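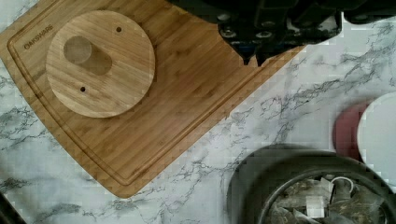

Clearing and wiping a kitchen counter: can a machine do this yet?

Posted by Lamduan Pongsiri
Category: Household automation
2021-03-31

I am responsible for the shared kitchens in a residence operated by Puden. The building has four such kitchens, and residents are asked to leave the counters clear after use. Compliance varies. Management has asked me to report on whether an automated system could take over the end-of-day clearing. The task consists of putting away boards and plates, emptying small bowls of scraps, and wiping the surface. No cooking is involved.

I have read the material supplied by two vendors, and both refer to "countertop tidying" without defining the term. I would appreciate guidance on the following points. Is there equipment that can perform this work without a person present? If not, which portions of the work can reasonably be assigned to a machine at present? The annual allowance for equipment in each kitchen is $1,236, although a larger request could be considered for the November budget.

3 replies

Osamu Oda

The short reply is that unattended clearing of a general kitchen counter should not be planned for at this time. Portions of the task can be performed under supervision.

It is useful to separate the work by object. A dinner plate on a clear counter can be picked up by a two-finger gripper, provided the rim is accessible. When the plate overlaps another dish, the machine must determine which item is on top and remove it first. Current systems do this with uneven results.

Large cutting boards present a different difficulty. A board lying flat offers no edge underneath which a finger can pass, and many boards are wider than the opening of a common gripper. The usual method is to slide the board until one side extends beyond the counter, and then to grasp that side. Any item resting on the board must be removed beforehand. A thick wooden disc lying flat on a board of similar color is a fair test, as the camera may treat the two as one object. Holes or slots in such a piece may provide a place to grip, but the software must recognize them as such.

Bowls of scraps should be tipped as a whole. Used tea bags and crumpled paper are soft and irregular, and removing them one at a time is slow. In a trial I supervised at Tridell, the arm made 392 attempts to lift soft waste items from a bowl, and staff had to step in frequently. We changed the procedure so that the arm emptied the entire bowl, and the number of interventions fell.

Veined stone patterns also deserve attention. A dark streak can be mistaken for a stain or a thin object, and a wiping routine may return to it repeatedly. Ask each vendor for a demonstration on your own surface.

With regard to cost, the allowance you describe will not cover a supervised arm, including its mounting and safety equipment.

Đức Phùng

No. Buy a dishwasher and put up a sign.

Liên Châu

I agree with the first reply in most respects and would add two remarks concerning procurement.

First, the vendor should be required to state the task in writing, including the starting condition of the counter and the condition that counts as finished. The Sturarel housing office, where I was employed until last year, accepted a demonstration in which the counter held only three cups. The system did not perform in the same manner once residents began to use the kitchen.

Second, staff time must be included in the comparison. Our office recorded 1,653 minutes of supervision during the first month, which exceeded the time previously spent on manual clearing. Training sessions were not included in that figure.

If the November request proceeds, I would recommend a limited trial in one kitchen, with plates and bowls only. Boards may be left to residents. A wall rack next to the sink was inexpensive and was used by most of ours.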